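Buying Your First Sorting Cell: FAQ
2 minute read
Print | E-mail

Planning a two-handed robot for a sorting line? Great, it's a fun thing to budget for!

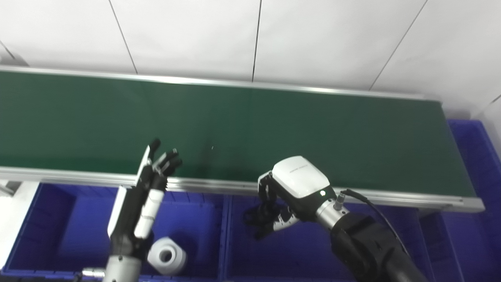
What should I price first?
The belt and the bins. Our green belt and blue bins cost far less than the hands, but they decide how far the arms have to reach.

Do I need five-finger hands?
Depends on your parts. Tuncer quoted us both ways, and we loved the hands for mixed items (tape rolls, pouches, small boxes). For one carton size, get a plain gripper and spend the rest on spares.

What gets forgotten?
Cables! We set aside $2,938 for spare cables and connectors. Allow 4 weeks for delivery too.

Can I try before I buy?
Yes, ask Jiteck for a 25-day rental. Quotes for the Plakach site close 20th October.

Comments (3)

Merike Butkienė: Does the rental include bins?

Editor: Belt only, so bring your own.

gluepot102: Measure your bin height first. Ours wouldn't go under the rail.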